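Chapter 11
Household Textiles: Sorting, Storage and Wear

After reading this chapter, the student should be able to classify common household textiles by fiber and construction, explain how repeated laundering changes a knit, and plan storage for a small household.

11.1 Knits and Wovens in Daily Use

Most items in a bedroom fall into one of two groups. Woven goods, such as sheets, are made of yarns that cross at right angles. Knit goods, such as socks and undershirts, are made of linked loops. A knit stretches because its loops change shape under load. It recovers when the load is removed, but recovery is never complete, and a small part of the stretch remains after each wearing.
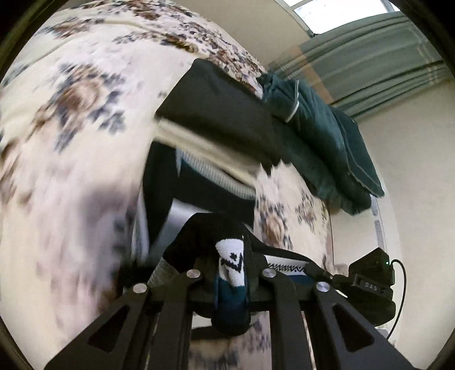

Residual stretch is measured by hanging a fixed weight from a marked strip and reading the length again after a rest period. Sombatkul and Nuchit tested 33 cotton blends in this way and found that the fiber content of the cuff mattered more than that of the foot. Their method is given in Section 11.4.

Storage also affects wear. Folding one cuff over another keeps a pair together but holds the upper cuff under tension. Flat stacking avoids this and takes more drawer space. Table 11.2 compares the two methods.

Contact: Prollow Press, Textbook Division | Copyright Prollow Press | Back to top

This site uses cookies to remember your reading position. Accept | Manage settings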